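Spend It in the Simulator First

How one small hospitality group is planning its robot purchase, and what its spreadsheet can teach the rest of us

The first budget Béla Rácz drew up for a housekeeping robot had one line on it. It said "robot," and next to it was a number he had copied from a sales sheet. He still keeps the page pinned above his desk at Drorkdale, the guesthouse company he has helped run since it was a single building with a leaky porch, and he shows it to visitors with real delight.

"Look at it!" he told me. "No shipping, no spare grippers, no Wi-Fi work, no training time. I thought I was buying a dishwasher."

The current version runs to 85 lines. It is one of the most interesting documents I have read this year, and I say that as someone who reads equipment budgets for a living and mostly needs coffee to get through them.

Drorkdale rents out 18 rooms over two properties, the older one in Clonmont and a newer set of garden-level rooms a short drive away. The rooms are plain and pleasant: platform beds, a nightstand on each side, hard floors that sweep easily. Turning one over between guests takes two kinds of work. There is the skilled part, which means making the bed well, cleaning the bathroom and noticing the chip in the sink. Then there is the walking and bending part, picking up whatever got left on the floor and putting it somewhere sensible. Shoes, chargers, socks, toys, a surprising number of paperback thrillers.

It is the second kind that Rácz wants help with. His housekeepers asked for it themselves, in a staff meeting in April, after he had spent twenty minutes pitching them a window-cleaning machine they had no use for. He dropped the window idea that afternoon and started over with their list.

And this is where the plan gets good. Before asking anyone for a quote on hardware, he put money into simulation.

The work is being done with Prendarcombe, a small engineering shop that builds virtual rooms and runs virtual robots through them. A two-armed machine gets a bedroom, a few loose items and a job to do, and the team watches how it reaches, where it stands and what it has trouble holding. Change the bed, change the flooring, swap a shoe for a phone charger, run it again. A broken lamp costs nothing. Neither does a robot that drives into the wall, and I am told that there was a week when it did little else.
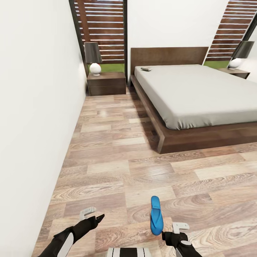
Rácz set aside 300 hours of simulation and engineering time for this stage, and he was nervous about it. It is hard to sign for something that never arrives on a truck. But the early sessions started paying their way almost at once, because each one put a question into the budget that he hadn't known to ask.

Take footwear. A stiff shoe and a floppy sandal are two different problems for a two-fingered gripper, and where the fingers close matters a great deal. That turned into a line for alternate fingertips, then a second line for replacing them, then a note to ask every vendor how long a swap takes and whether a person without tools can do it. Three entries, all from thinking hard about shoes!

Or take floor space. Platform frames stick out past the mattress, and a robot with a wide base has to stop farther back than you would guess. Arm reach went straight to the top of the requirements list, ahead of lifting strength, which had been first. Nothing a guest leaves on a bedroom floor weighs very much. Plenty of it ends up in the gap beside the bed.

I asked Lead Engineering, which at Prendarcombe is a desk shared by two people, what buyers most often forget. The reply came in stereo: storage. The machine has to live somewhere, with an outlet, a door wide enough to get through and enough room for someone to stand behind it when it needs attention. At the Clonmont property that means giving up half of a linen closet. Rácz has now budgeted for shelving in the hallway to make up for it, and he has priced the shelving down to the brackets.

He has also split the purchase into stages, and I would copy this part if I were you. The first stage is simulation only. The second is a lease on a single machine at one property, working in empty rooms with a staff member nearby. Buying comes third, and the budget has an exit written in between each one, with the cost of leaving spelled out in dollars. He calls these his "Hegedűs lines," after the Hegedűs laundry press that Drorkdale bought outright some years back and that did not fit down the basement stairs. It went to another hotel at a painful discount.

The second stage has a target attached: 100 room visits, logged by the housekeepers on a one-page form they wrote. Did it pick up what was on the floor? Did it put things where you wanted them? Did you have to step in? Was it in your way? There is also a box for comments, and Rácz has promised to read those before he looks at any of the totals.

Staff time is in there as well, at full wages. This sounds obvious, and I have seen very few plans that do it. Someone has to learn the machine, fill in the form, charge it, wipe it down and phone support when it sulks. If those hours come out of nowhere on paper, they come out of somebody's lunch in real life. Drorkdale's plan carries them for the whole lease, and they are the second largest item after the lease itself.

What about the savings side? It is there, and it is modest. Rácz counts fewer trips up and down the stairs, less bending, and a bit more time per room for the work his people like doing properly. He has left out any cut in headcount because he isn't planning one. That makes the payback period longer, and he has written it out that way for his lender, who asked good questions and wanted to see the simulator.

So they showed her! She spent most of an hour at it, moving furniture around a bedroom that doesn't exist, and then asked whether the rug in room six had been accounted for.

It hadn't. The rug is line 85.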